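Wrist camera policy stalls next to big flat panels – perception problem or planner problem?

Posted in Perception & Control, Lelumby Help

zerk_and_destroy

Hi all, long-time reader, first time I've been stuck enough to post. I have a two-arm mobile robot in simulation, parallel grippers on both arms, and a policy I trained on 4,000 demos. I run it through Zerkirell (that's our rollout and logging layer, it sits on top of the simulator and does the time stamps). Most of the tasks are pick and place in furnished rooms, and out in the open it does great! Then it gets up close to something big and plain and it just sort of hovers. The arm goes in, slows down, twitches a little, and stays there until the episode times out at 20 seconds.

I've replayed the bad episodes until my eyes hurt. Joint limits are fine, the controller isn't saturating, and the commanded deltas really are tiny, so the policy is asking for almost nothing. Here's the wrist view from one of the stalls. 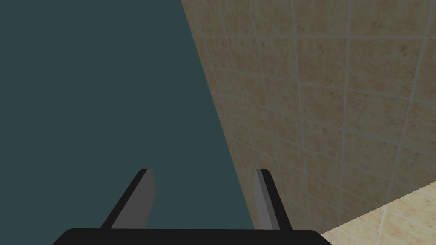 My depth estimate comes from a little network that takes the wrist RGB and nothing else, no depth sensor. I trained it on crops from all over the rooms and the average error looked good, so I stopped thinking about it (my first mistake, probably). When I plot the prediction for a stalled episode it jumps all over the place from step to step. With the gripper open and that flat teal surface filling the gap between the fingers, I guess there isn't much for the network to hang on to, and the only real pattern is the tile grid off to the right. The planner takes the median of the depth in the finger gap and scales the approach speed by it. So is the fix a better depth model, or should I be changing how the planner uses it? I'd really like to avoid recollecting demos if I can help it. Also the logs say confidence is high the whole time, which seems wrong to me.

Stuff I already tried: lowering the learning rate and training longer, adding color jitter, turning the speed scaling off (it stops hovering and rams things), and a moving average over 19 steps, which made it hover more smoothly. Great.

teal_or_no_teal

Oh I have been here. You have two problems stacked on top of each other and the hovering is the one you can see.

First one: a single RGB image of a surface with no texture tells you almost nothing about how far away it is. Your network has learned a guess from context, and when the context goes away the guess wanders. Your average error hides this because most of your crops have plenty going on in them. Split your validation set by local gradient – low, medium, high – and plot the error for each. I bet the low bin is awful. And the confidence number, how is it trained? If it's a softmax over depth bins with no calibration step I wouldn't trust it near a wall.

Second one: your planner takes that guess and turns it straight into speed. A few bad low readings and the approach speed goes to nearly zero, the view doesn't change, so the next reading is just as bad. It's a loop. Your moving average only makes the loop slower.

What I did was stop asking the wrist camera for everything. You're in sim, so you know the arm kinematics exactly, and you've got a body-mounted view too, right? I keep a coarse occupancy map built from the wider view and the base pose, and the planner reads distance out of that. Wrist depth only gets a vote when the patch in the finger gap has enough gradient in it. Mine runs in the Chaiyaporn planner as a plain cost term, 105 lines including comments, and I'm not a tidy coder.

Then put a floor under the approach speed and let contact force stop you. If the map says there's free space and the wrist says there's a wall, go slow and keep going. Slow is okay! Zero is what kills you.

One more thing, check what your wider view really sees before you lean on it. When the body tilts or the camera is mounted low, you get a lot of your own robot in there. 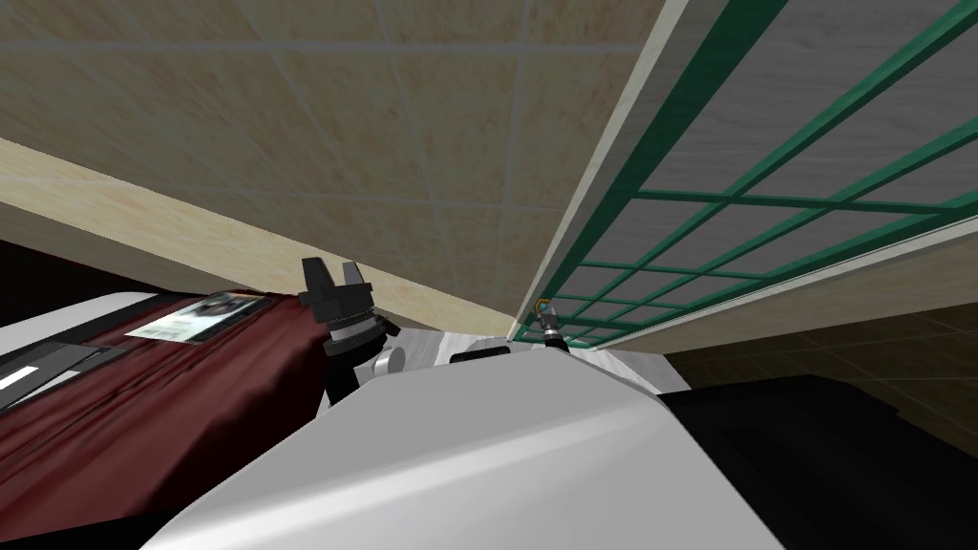
Do I need to mask the robot's own body before building the occupancy map? You need to mask it, otherwise the arms and shell get written into the map as obstacles and the planner will refuse to move near them. Render the robot's mesh from the camera pose at the current joint angles, grow the mask by a few pixels, and throw those depth values out before you fuse anything. Do it at the time stamp of the image and not at the latest joint state, or fast motions leave ghosts behind.

(Those two lines are pasted from my own notes, somebody asked me the same thing on the Zeteck board.)

gripper_dad_jokes

just use a depth sensor in the sim, it's free. or add random textures to all the walls and retrain, worked for me, didn't look into why

zerk_and_destroy

Update for anyone who finds this later. I did the split by gradient on Thursday and yep, the low bin is terrible, way worse than the other two. The confidence was an uncalibrated softmax, so you called that as well. I've got the speed floor in and the gating on the wrist depth, and the arm gets through most of the stalls now. It still hesitates if it comes in at a shallow angle. Haven't touched the occupancy map yet – my time stamps are off by one step between the cameras and the joint states, so I'm fixing that in Zerkirell before I build anything on top of it.

@gripper_dad_jokes I'm trying to keep it RGB only, but the random textures are on my list.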